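Última actualización: 31 de marzo de 2023

Proyecto Bukik – Informe de seguimiento para Diekmann
Preparado por Saturnino Echevarría, con aportaciones de Senga Dunbar

El periodo ha quedado marcado por un fallo en el control coordinado de los dos brazos. En las pruebas de simulación, el brazo derecho no respetó la distancia mínima respecto al izquierdo y el supervisor de colisiones no detuvo el movimiento. El error apareció en 14 de las 200 ejecuciones de la serie. No hubo daños materiales, pues todo ocurrió en el simulador, pero suspendimos el paso previsto a los equipos reales de Randen.

Lauri Ojala localizó la causa en el cálculo de distancias. El supervisor usaba una posición de la muñeca con un retraso de unos 800 milisegundos cuando los dos brazos recibían órdenes a la vez. La versión anterior no tenía el problema – el retraso entró con el cambio de planificador.

La corrección está escrita y la revisa Arne Janssen. Mientras tanto trabajamos con velocidad reducida y con parada automática si falta una lectura de posición.

Entorno simulado de dos brazos, vista general y dos vistas cercanas con los dedos de una pinza:

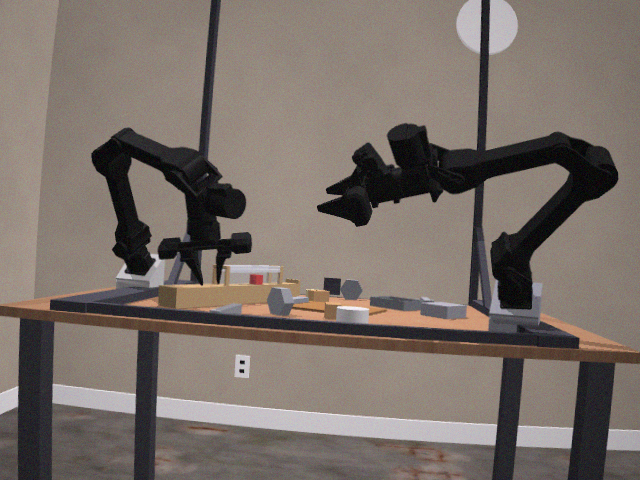
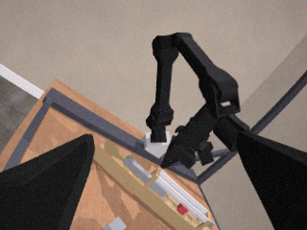
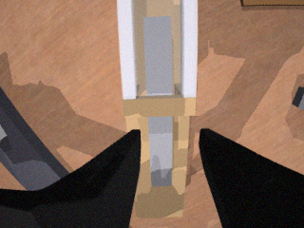 Queda por repetir la serie completa con el supervisor corregido. Nindia ha pedido además nueve casos nuevos con pérdida de señal en uno de los brazos, que Gunther Böttcher está preparando. El traslado a los equipos reales pasa a septiembre y no supone gasto adicional en esta fase. Pedimos a Diekmann que confirme por escrito el nuevo plazo.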